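Notebooks > Microlending desk > Repayment model
Search this notebook Go
Last updated: Sat 14 March

Reran the arrears model on the Narkport loan file. The file has 158 loans, all first-time borrowers, mostly food stalls and small repair shops. Dropped 6 with no disbursement date. Phyllis Inskip is checking those against the paper ledgers.

Grace period set to 2 weeks for all groups. The Wragg branch had been entering it in days, so its loans showed as late from the first installment. Corrected in the import script and left the raw file alone.

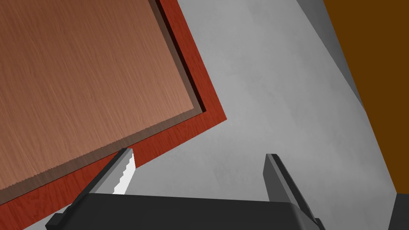

Seasonal schedule

Eusebio wants installments tied to income instead of equal monthly amounts. Tested on the 17 borrowers with complete sales records. Late payments cluster in July under the equal schedule – the stalls close for the rains and the installment stays the same. With a reduced July payment the projected arrears drop, but total interest goes up slightly. Need to state that in the borrower sheet.

Henodari export still rounds balances to whole units. Harmless per loan, but the branch totals no longer match.

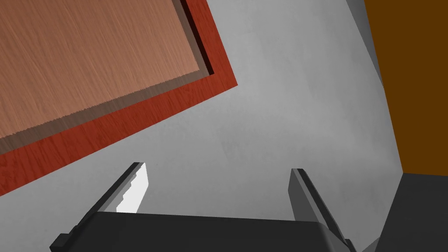
Bristow totals are off by the same rounding, so one fix should cover both. Will ask for the unrounded export.

Open: group guarantees are coded as collateral in the older records. Do not compare default rates across branches until this is recoded – E. Cifuentes has the list.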